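4. What we did with the diaries, and what went wrong with them

4.1 Getting households on board

I should say up front that I came to this study from the lab side, so a good part of this section is me learning in public how hard it is to get families to write down who has a cough. The idea was simple enough. Whooping cough notifications in Edisdale and Loltholm only count people who see a GP, get swabbed and test positive, and we suspected the gap between that number and the real amount of coughing was wide, especially among adults. So we asked households to keep a symptom diary for one school term and compared what they told us with what the clinics reported.

We sent invitations to 2,754 households with at least one child enrolled in primary school. The invitation went home as a paper letter with the kids, with a text message to the parent's mobile a day later. I had argued for email only (cheaper, quicker, no photocopier involved) and I was wrong. When we rang a handful of families in the pilot, most of the ones who'd joined had done it off the paper letter, usually after fishing it out of the bottom of a school bag a week or more after it was handed over. Adeel Kazmi, who ran the pilot, had predicted exactly this and was very decent about it.

Diaries came back from 827 households. That's 30 per cent of those invited, which I was pretty pleased with, though reviewers of an earlier draft were less so! Take-up was better in Edisdale than in Loltholm, and better again in families with a child in the first years of school. We didn't collect income, and I wish we had, because I can't tell you how much of the difference between the towns comes down to who has time to fill in a form at tea time.

4.2 Defining a coughing illness

This took up more meetings than anything else in the project. The clinical case definition wants two weeks of cough plus one of a set of features: fits of coughing, the whoop itself, or vomiting afterwards. Parents don't write like that. They write "barky again overnight" or "better, then worse after footy". We ended up coding every entry twice, with the second coder blind to the first, and calling an episode a prolonged cough if it ran for 14 days with no gap longer than two. Where the coders disagreed I made the final call, and I've kept a log of those decisions, which anyone is welcome to have.

I'd do the gap rule differently next time. A good many diaries went blank over the long weekend in October, and a blank could mean nobody was coughing or it could mean everyone was at the beach. We treated blanks as missing and left the episode open if cough was recorded on both sides. The stricter reading, where any blank closes the episode, is in the sensitivity analysis. It brings the totals down and leaves the pattern by age pretty much where it was.

4.3 Matching to clinic records

Clinic data came through the Khurana practice group and the Tirnar pathology service, stripped of names and grouped by town, week and age band. So this is a comparison of totals. We can't say that a particular coughing dad was or wasn't swabbed, much as I'd love to know. Over the study term the two towns logged 2,166 consultations with cough as a recorded reason, and positive results were a small slice of that. I've left the ratio for Section 5, where it can sit next to its confidence interval and behave itself.

One timing problem is worth flagging now. Clinics record the date of the visit and diaries record the first day of cough, and those can be weeks apart. We shifted the clinic series back using the median delay from the pilot families who had seen a doctor. It's a blunt fix. Adults tended to wait longer than they did with their children, so a single shift probably puts the adult curve a bit late and the child curve a bit early.

4.4 Reminders and returns

Each enrolled household got three reminders across the term, all by text. Finished diaries could be photographed and uploaded, posted back, or sent in with a child to the school office, and I'd assumed uploads would win easily. They didn't. The bag route (Figure 3) stayed popular right to the end, including with families who had given us an email address and clearly used it. Diaries returned through school were also more complete in the last fortnight, although those families may simply have been keener to start with, and I wouldn't hang much on it.

Figure 3. A dark navy backpack with white reflective stripes, front pockets facing up.

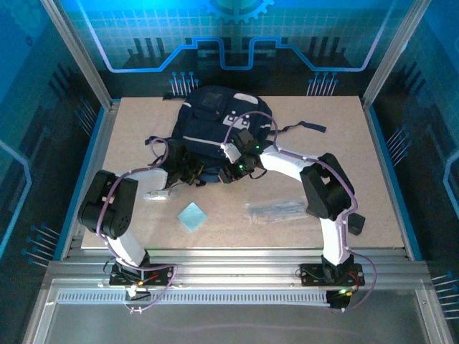

4.5 Limits of the diary approach

The households who stuck with us are unlikely to be typical. A family with a sick child has a reason to keep writing, and one where everybody's well gets bored, so our rates may run high. Pulling the other way, plenty of adults don't think of their own cough as worth a line, and we only had one person per household filling in the form. I don't know which of these is bigger. Section 5 gives the estimates under both assumptions, starting with the under-tens.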